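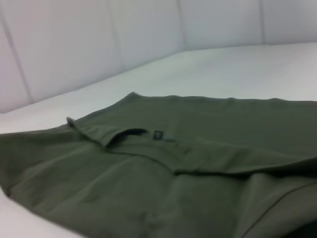
Olive-green cotton fabric on a white surface.

Drenholm moves cotton pajamas to preshrunk cloth, drops oversize cut

Sat 9 November

Sleepwear maker Drenholm will cut its woven cotton pajamas from preshrunk cloth starting with the spring deliveries, ending a long practice of cutting the pieces large and letting the first washes bring them down to size. The change covers 54 styles, including all button-front sets, nightshirts and separate pants. Knit styles and the silk line stay as they are.

The company set a new limit of 2 percent shrinkage in length for the finished garment after a 60-degree Celsius wash and tumble drying. Under the old specification the limit was 7 percent, and patterns were lengthened to match. A pair of pants bought new would often break over the foot until it had been through the machine a few times. Sleeves had the same problem.

"The old allowance assumed that every customer washes hot and dries hot," said Floor De Smet, who heads product development at the company's Hadavport office. "Most now wash cool and hang the set up. The cloth never came down to the size on the label, and we got it back as a wrong-size return."

The cloth will be compacted at the Hermans finishing plant before it is shipped for cutting. In that process the damp fabric is fed against a rubber belt that pushes the lengthwise yarns closer together, so that most of the shrinkage takes place before a pattern is laid on it. Width is set separately on a frame. Drenholm previously bought the same base cloth with a plain finish.

Compacted cloth is slightly heavier per square yard and a little less crisp when new. Teun Martens, technical manager at Hermans, said the plant had adjusted the softener bath to keep the hand of the fabric near that of the current range. He said dark colors needed a slower belt speed than pale ones and that the printed cloth would be compacted after printing. Stripes and checks are to be rechecked for squareness before they leave the plant.

Body patterns have been redrawn at the same time. The new pants are shorter in the leg as sold, and the rise has been reduced by a smaller amount. Chest and hip measurements change very little, as the old cloth shrank mainly in length. Collar pieces and cuffs keep their present fusing, which was already preshrunk. That mismatch had caused some puckering along the collar edge after washing, according to the company's notes to retailers.

Elastic for the waistbands will come from the current supplier. Sewing thread changes from cotton to a polyester core with a cotton wrap on all seams except the buttonholes.

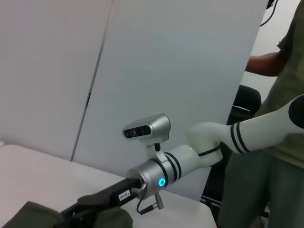
Should I buy a different size once the new pajamas arrive?
Order the size that matches your body measurements on the chart. Customers who used to go down a size to avoid long legs and sleeves should go back to their usual size.

Care labels will be reprinted. The new label keeps the 60-degree wash symbol and adds medium-heat tumble drying, where the old one advised low heat only. Bleach remains ruled out for all colors. A small letter P beside the style number will mark garments made from the compacted cloth, so that shops can tell the two versions apart on the shelf.

Retailers have been asked not to mix old tops with new pants when they put together split-size sets. Ieuan Ellis, a buyer for the Nirkometti stores, said the chain would sell through its existing stock before putting out the new version. "If the two hang side by side, the same size looks like two different sizes," he said. "We would rather have a short gap on the rail."

Prices for plain sets will not change. Printed sets go up slightly to cover the extra pass through finishing. Drenholm did not give a figure.

First deliveries are due in April, beginning with the plain and striped sets. Printed nightshirts follow later in the season. Children's sizes are still in wash testing, and the company has not set a date for them.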